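Search this site Search for: Go

How to Pace Yourself on a Long Country Walk

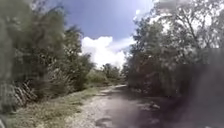

Sun on the left, shade on the right, and a pothole to step around.

I used to be terrible at long walks. I'd charge off like I was late for a bus, feel great until lunch, and then limp home hating my boots. What fixed it for me was learning to count steps – not with a phone, just in my head – and I've been doing it so long now that I barely notice.

Start by finding your own pace count. You need a measured stretch, 100 meters if you can get it. A running track is perfect, but I did mine along the fence by the sports field in Petorness with a borrowed tape. Walk it the way you'd walk any other day (no showing off!) and count every time your left foot hits the ground. Do it 2 times, once each way, and take the number in the middle. Mine is 63, so a kilometer is 630 left steps for me. Yours will be different, and that's fine.

Now do it again with your pack on. Same stretch, same counting. You'll probably get a bigger number, and that's the one to write down, on the back of your hand if you have to. Hills change it again. I add a few going up and mostly stop caring on the way down.

Once you've got your number, try it on a real path. Pick a dirt or gravel track if there's one near you, and don't pick anything too smooth. Loose stones shorten your stride, and you want to know by how much before you're miles from the car. My practice loop is the farm lane out of Herkau, which has two gates and a bridge, so I can check my count against the map at each one.

To keep track, I move a dried bean from my left pocket to my right every time I reach 63. Ten beans, one kilometer. My friend Evaristo Gentile uses knots in a string and says beans are for soup, but he lost his string in April and I still have my beans.

Okay, so the pacing part. Time your first kilometer and then try to make the next one match. Most people find the first was too fast. Slow down until you can talk in full sentences, then hold that, even when the going is easy. On climbs, keep the rhythm and shorten the step. I take a drink every second kilometer and a proper sit-down every fourth, boots off if it's warm.

If you lose count (you will, usually when somebody starts telling you a story), don't guess. Walk on to the next thing you can find on the map, a junction or a stream, and start over from there.

One more thing about rough ground. Look a few steps ahead, not at your toes, and pick your line early. Coming out of bright sun into shade, ease off for a moment and let your eyes catch up. I turned my ankle on the Luvano road doing exactly the opposite, and the walk back to the bus at 200 left steps between rests was a very long one.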